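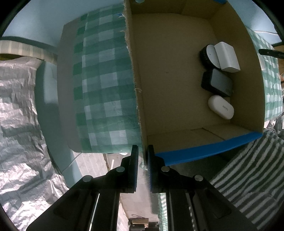 skukton_sue
So the Nurnau clinic is moving in September, out to the old Prititz site. I'm 17 minutes' walk from it now and it'll be two buses after! Anyone been told about parking?

Adamczyk30
30 spaces, the letter says. I'm all for it, the old place has no lift and my mum can't do those stairs.

skukton_sue
Fair point on the stairs, but 30 won't go far.

benchwarmer5
Disagree, the 333 stops right outside. Blood tests are staying put anyway.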